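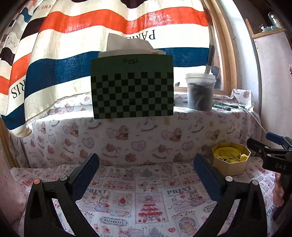 Figure 3. Calibration view from the left gripper camera, home site, Dudelau.

3.2 Camera calibration across sites

Intrinsic parameters of wide-angle cameras are usually estimated once, in the lab, and then reused. We wanted to know how well this holds when the grippers travel. Each of the four sites was therefore calibrated on arrival with a printed checkerboard, using the Hubmann fisheye model. At the home site in Figure 3, the board was held up in front of a striped blanket, with a patterned cloth over the bench below and daylight coming in through the window on the right. Corner detection was run on the full image without masking the background or the two gripper fingers.

We recorded 468 board views in total and kept those in which every inner corner was found – about 91 percent. Most of the rejected views had the board tilted more than 45 degrees from the image plane. Recalibrating on site lowered the reprojection error at Gevton and Dudelau, but made almost no difference at Bekberg. All results in Section 4 use the on-site values.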